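**ADSTEAD** — Families in Adstead and the farm towns along the Grudero road will soon be able to look up nearly 90 years of local death notices, funeral cards and memorial tributes without leaving home. The Najjar Memorial Archive opens to the public in December, and everyone who has worked on it is thrilled to finally share it.

The archive brings together 1,928 notices, the earliest of them clipped from church bulletins and pasted into ledgers by the staff of the old Tumovitz Funeral Home. When Tumovitz closed its doors, the ledgers went to the Najjar Library in cardboard cartons, along with a card file, a box of folded service programs and a great many loose envelopes. They sat in the local history room, well loved by the handful of people who knew to ask for them. Now each notice has been scanned, typed out in full and indexed by family name, maiden name, town, church and cemetery.

Reading them is a joy, which may sound like an odd thing to say about death notices. But these are small portraits of whole lives! One woman taught piano to three generations of the same family. One man is remembered mainly for his tomatoes and for never once being on time to a wedding. A 1950s notice for a dairy farmer spends a single line on his illness and a full paragraph on his horses. Many were plainly written at the kitchen table by a daughter or a brother, and they sound like it.

**How to search**

The search page is simple. Type a last name and the archive returns every notice in which that name appears, whether it belongs to the person who died, a surviving cousin or a pallbearer. That last part has already been a happy surprise for early users. People who came looking for one grandparent have left with the names of great-aunts, in-laws and half brothers they had never heard mentioned at home.

Spelling was a challenge. Names changed from one notice to the next, sometimes within the same family and the same year, so the typed copies keep the spelling exactly as it was printed and the index ties the variations together. If you search under the modern form of a name, you should still find the older ones. Towns that were renamed or folded into Adstead are handled the same way. 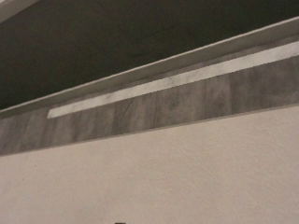
Readers can also view the scan next to the typed copy, which is worth doing. Some of the ledger pages carry penciled notes in the margin about hymns, flowers or who was to be telephoned, and the library chose to leave those in. Where a note included something private, such as a street address for a living relative, it has been covered on the public copy.

Notices from the most recent 10 years are not included in the opening release. The library wants to speak with families first, and letters are going out over the winter. Any family that would like a recent notice added sooner is warmly invited to get in touch.

**Families can add their own**

The archive also has room to grow. Anyone with a funeral card, a printed program or a newspaper clipping from the Adstead area can bring it to the front desk, where it will be scanned while they wait and handed straight back. There is no charge, and nothing needs to be donated. Handwritten remembrances are welcome too, including new ones. If your grandmother's notice ran to only two lines because the family was paying by the word, you can write the longer version now, and it will appear beside the original with your name and the date you wrote it.

Corrections are just as welcome. The old notices contain mistakes — wrong ages, missing children, a husband's name where the wife's should be — and the library would love to hear about them. The original wording always stays in place, with the correction shown underneath and a short note on who supplied it.

**Opening day**

The library will mark the opening with an open house in the local history room, starting at 2 p.m. Several of the Tumovitz ledgers will be out on the tables for visitors to leaf through, and library staff will be on hand to help with first searches. Coffee and cake will be served in the reading room next door (please finish your slice before you pick up a ledger!). The afternoon will close with a short reading of notices from the collection, picked by staff and by families who gave their blessing.

For people who can't make it in, the archive will be reachable from the library's home page beginning that same afternoon. Those without a computer can call the reference desk with a name, and a staff member will look it up and mail a printed copy. Large-print copies are available on request.

Groups are encouraged to plan a visit as well. The local history room can seat a school class or a church group, and the staff has put together a short introduction to reading old notices, with tips on abbreviations, lodge names and the customs that explain why so many married women appear without a first name of their own.

**About the Najjar Library**

The Najjar Library serves Adstead and the surrounding towns. Its local history room holds maps, school yearbooks, church records and family papers, and is open during regular library hours. Questions about the archive, group visits or scanning can be taken to the reference desk in person or by phone.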